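Mahlet Hailu wrote most of her second album, Drollholm, on a bus. The singer was working early shifts in Nindell last year and had 40 minutes each way.

"I hummed into my phone with my hood up," she says. "Then I'd get home and find out which parts were any good."

Her sister Tsegereda plays bass on all but one of the songs. The two recorded at Tufa, a studio with one live room and a piano that won't hold its tuning.

"We kept the piano," Tsegereda says. "You can hear it on Pliltotell, the second single. It's flat and we like it."

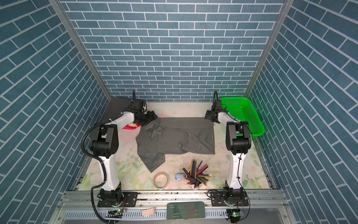
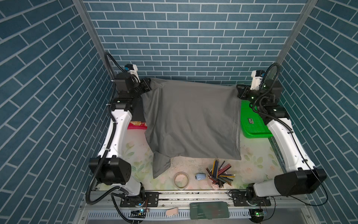 The first album sold 434 copies, most of them at shows. Mahlet says she would be happy to match that. With no dates to play in October, the sisters mailed 73 preorders from her kitchen.

They hope to tour in the spring, in rooms of 200 people or fewer. Mahlet has already started on new songs, though she has changed jobs and now walks to work.

"It's slower," she says. "I've got two choruses and no verses."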